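Recording demonstrations with the Gisell hand grippers – frequently asked questions

How many demonstrations does a task need?
For a rigid object, 300 usable recordings are normally enough for a first training run. Soft or collapsible items need over 500. Skatico reviews the first 25 before the rest are recorded.

Do I need a robot arm on site?
No. The operator holds one gripper in each hand and does the task directly. The recorded motion is converted to arm motion afterwards.

Why are bags listed as a separate task group?
A clear bag with piped edges has no fixed shape. The panels fold inwards and the rim twists, so the starting state differs from one recording to the next. Grip the piping where possible – it is easier to locate than the plastic. 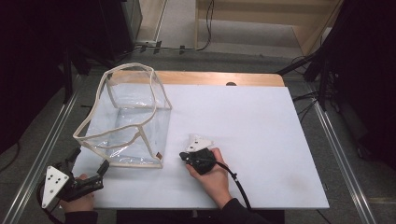 Can the printed plates be removed?
No. Keep the dots facing up and clear of sleeves. A scratched plate should be replaced before the next session.

What should I do with a failed attempt?
Stop, mark it as failed and reset the object. Do not delete it. Failed attempts are stored separately in Lostard and do not count towards the total.

Can I mix hand-held and remote-control recordings?
Yes, but under separate task names. The timing differs too much for a single set.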